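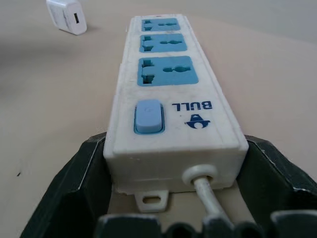
White power strip with three light-blue sockets and a rocker switch, on a beige tabletop.

Skundberg Desk Objects: Power Strips
Data card, November release

Summary
Skundberg Desk Objects is a reference collection of ordinary items found on office and household desks. The power strip subset contains 167 records. Each record consists of one or more photographs, a short caption, and a condition note. The collection is maintained by the Pathirana Office for Everyday Objects and is intended for cataloging, teaching, and repair studies.

Contents
Records cover multi-socket strips with and without switches. Single wall adapters and cable reels are held in a separate subset, Drirkine, and are not included in this release.

Fields
object_type: general name of the item
housing_color: main color of the outer shell
socket_count: sockets on the top face
switch: rocker, push, or none
marking: brand name, where legible
surface: material or color of the supporting surface
condition: free text, limited to 400 characters

Sample entry
object_type: power strip
housing_color: white
socket_count: 3
switch: rocker, pale blue
marking: BULL
surface: tabletop, beige
condition: Faint gray scuffs and smudges on the housing, including the top face and front end.

Condition notes
Items are recorded as found and are not cleaned before they are entered. Annotators note scuffs, stains, and visible damage only. Electrical safety is not assessed, and no entry should be read as a statement that an item is fit for use.

Known limitations
Ratings printed on the underside are missing from most records. In 11 records the marking field is blank pending review. Socket patterns are not classified by national standard in this version.

Maintenance
Annotation was carried out by Abbas Amini and Carolina Rebelo and reviewed by Albertina Simões. Corrections should be sent to Yolanda Haddad with the record number and the name of the field concerned. Requests are reviewed each Tuesday.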